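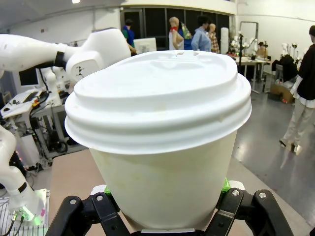
The gripper review opened with Riltico's summary of the finger trials, which Imelda Dela Peña asked to have read with the test log open beside it. The summary calls the new green pads "proven on thin-walled items." She pointed out that the item is a paper cup with its lid on, held upright and pressed low on the sides, and that a cup is a long way from the Wollent parts list. The 97 percent hold rate was left out of the record until Riltico says what counted as a drop.

Wrist camera: Umali wants to keep it as the only view. Dela Peña doubted that, as the cup and lid block most of what is behind them. Deferred.

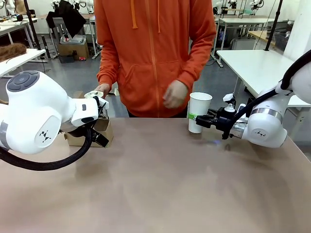

Handover trial, fixed camera: left gripper over the box, right gripper on the cup.

Controller: grip force is set from 0 to 255, and no one could say what a step means in newtons. The claim of 4,000 cycles on one set of pads was not accepted without the wear sheets.
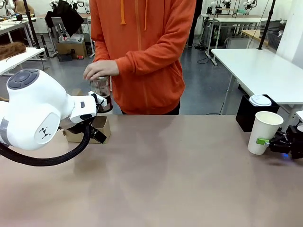 Prullgate, Thursday, May 31, 2018

Two-arm task, continued. Left gripper on a small open box, right on the cup, glass jar still in a person's hand. Dela Peña asked why the jar is not on the gripper list. No answer given. Purchase put off to December. Riltico to send 3 spare pad sets and the raw logs.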